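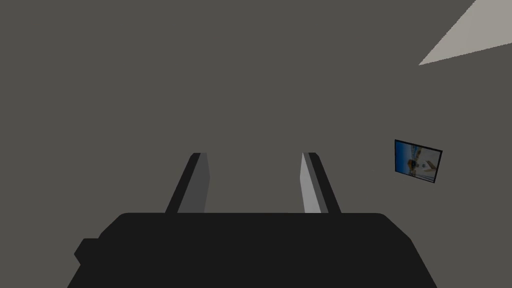

Page 1 of 2

Disciplinary case register – suspended fines not carried forward
Logged: 26/09/2019
Site: Sosdale District Football League
Status: open

Fault: a club fined 500, with half suspended, shows a balance of 500 on the club account. The suspended part should sit in its own column until the suspension period ends. Charge sheets print correctly. Only the ledger export to Punetti is wrong.

Checks made:

1. Reopened case 896 and re-saved the sanction. Balance unchanged.

2. Compared the export file with the register. The suspended amount is present in the register but blank in the export.

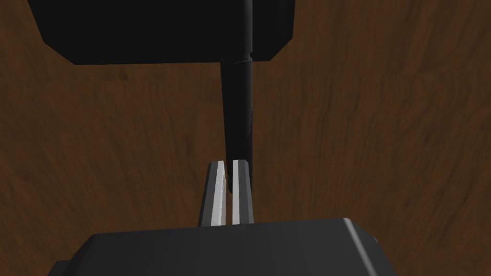
3. Ran the export for last season's cases, 1,912 lines in all. Of these, 25 have a suspended element and all 25 are wrong. Cases with touchline bans and no fine are fine.

4. Turned off the De Bruijn rounding option and exported again. Same result, option put back on. 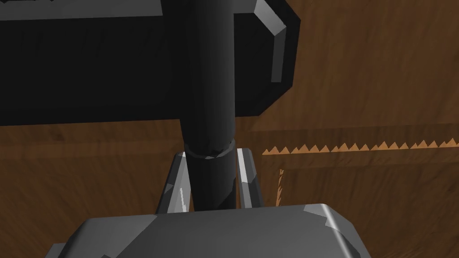
5. Asked Nustamov support for the field list. The suspended column was renamed in the last update – the export template still calls it by the old name.

Workaround: edit the template header by hand before each export. Tested on case 896, balance now reads 250 with 250 held.
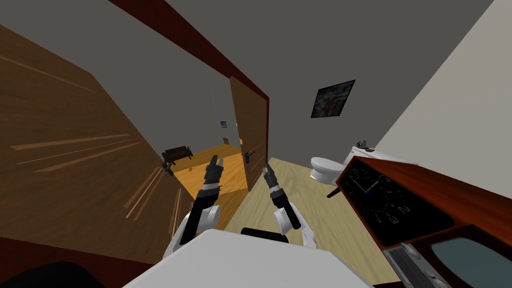
The edit is lost whenever the template is refreshed, so it has to be repeated after every update. Clubs already invoiced at the full figure need a corrected statement before the October hearings. Template fix requested from Nustamov, no release date given.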